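Rotthorpe Laboratory for Assisted Handling
Thread: teaching a two-arm station by remote control (1/15)

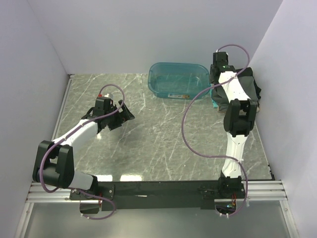 The two-arm station with the teal bin at the back and dark fabric to its right.

2/15
The laboratory is publishing a short account of its fabric handling work, written for colleagues at partner sites who will begin their own sessions in December. The task is simple to state. A piece of cloth lies on the table beside a bin, and the arms must put it in the bin. A person first performs the task through the arms by remote control, and the recordings are then used for training.

3/15
The operator sits at a second pair of arms, smaller and lighter, which we call the Pletuveck set. Whatever the operator does with the Pletuveck set, the arms on the table repeat. No buttons are involved except a foot pedal, which opens and closes a recording. The operator watches the table directly during the first week and by screen only from the second week onward.

4/15
Our current collection holds 1267 recorded attempts at this task. Of these, 487 have passed review and are in use for training. The remainder are kept. Hatice Tuncer, who leads review, has asked that no attempt be deleted at the station, including attempts in which the cloth was dropped outside the bin.

5/15
Cloth was chosen because it does not hold a shape. A block can be described to a machine by its position and angle. A crumpled garment offers folds, edges and thickness that differ at every attempt, and a person decides where to grip it almost without thinking. Those decisions are what we wish to record.

6/15
Notes on starting position. The cloth goes to the right of the bin and is dropped from the height of the operator's elbow. It should not be arranged afterward. In early sessions several operators smoothed the cloth before starting, and the trained arms later performed well on smooth cloth and poorly on anything else.

7/15
Notes on the bin. It stands near the back of the table and is emptied before each attempt. Moving it by a hand's width between attempts is permitted and encouraged. Turning it is also permitted. A bin that slides during an attempt should be left where it stops, and the attempt should be completed.

8/15
Notes on pace. New operators move too fast. The arms on the table follow with a short delay, and a person who hurries will find the gripper closing on air. Defne Değirmenci trains all new operators at Rotthorpe and asks them to complete 9 practice attempts with recording off, at half of what they consider a natural speed. Most keep that speed afterward.

9/15
Either arm may be used to pick up the cloth. When the right arm does the lifting, the left should be held clear of the bin with its gripper open. We ask operators not to park an arm by letting go of the control handle. The arm will sag by a small amount, and the training software treats the sag as part of the task.

10/15
Cables deserve more attention than they usually receive. The purple cables on our arms have slack so that the wrists can turn freely, and a loop that swings low can brush the rim of the bin. Please look at the ties at the start of each shift. A tie that has slipped should be reported and replaced before recording resumes – a cable that hangs differently halfway through a session also changes what the training software sees.

11/15
Plain walls on three sides of the table keep the background the same from one session to the next. Partner sites have asked if they may use existing benches without walls. They may, but their recordings will be stored apart from ours until Firdevs Türkmen has compared the two groups. Posters, calendars and coats should be taken down from any wall that faces the table.

12/15
On failed grasps: an operator who misses the cloth should try again within the same recording. We value these attempts highly. An arm trained only on perfect work has never been shown how to recover. The exception is a collision with the table edge or with the other arm, after which the pedal is pressed, the attempt is marked "stopped" and both arms are returned to rest.

13/15
Review is carried out in the Curavov viewer. Two reviewers watch every attempt, and a third is consulted when they disagree. The most common disagreement concerns cloth that hangs over the rim. Our rule at present is that the attempt passes if the gripper has released the cloth and no part of it touches the table. Gönül Kozan has proposed a stricter rule, and comments from partner sites are welcome through the end of the month.

14/15
Each partner site is asked to contribute 100 reviewed attempts before changing anything in the task – the same bin position range, the same drop height, one piece of cloth at a time. The Uysal site will begin with towels and the others with shirts. Second tasks, including folding, will be agreed once those sets have arrived.

15/15
Questions about the stations should go to Ashley Rowbotham, and questions about review to Hatice Tuncer. The operator handbook is available to partner sites on request. The section on pedal settings is being revised, and sites holding a printed copy should ask for the new pages before their first session.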